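Equipment plan: what we are buying for the Prenineck kitchen bench

The budget for the second half of the year is now settled, and the table-clearing bench at Prenineck gets the largest share of it. The total for the bench is £3,617. That covers spare parts for the arms, a new worktop and the small items that get used up or broken. Aileen Layug has drawn up the list, and orders go in during August.

The biggest single line is £1,820 for a spare gripper from Vasić, with its cable set. At present a fault on either side stops the work until a part arrives, and the last one took three weeks. We looked at a full spare arm and decided against it for this year. Lumturie Nedeljković will ask for a price again when the Stararari project has its own money.

The task itself stays as it is for now: rubbish goes in the clear bin, crockery goes in the grey rack, and leftover food has to be dealt with on the way. Rice gets everywhere, so we have put £422 aside for wipeable cable sleeves and replacement finger pieces.

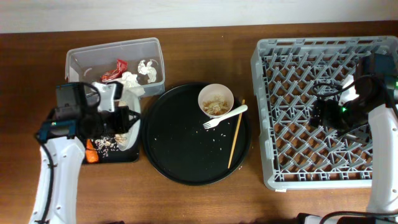

What is still open

Renum has offered a service contract for both arms. The yearly fee would have to come out of the bench total, so taking it would mean putting off the worktop. Lumturie would like views on this before the order goes in.

We also need to decide on bowls and cutlery. Paper and plastic are cheap, but they are light and behave differently in the grippers from proper crockery. Aileen suggests buying a mixed set and keeping it in the store cupboard, second shelf, next to the spare bins.

If you have a request that is not on the list, send it to Aileen with a price and a supplier. Requests without a price will be held over to the next round.

Contact the newsletter team | © Prenineck Newsletter | Back to top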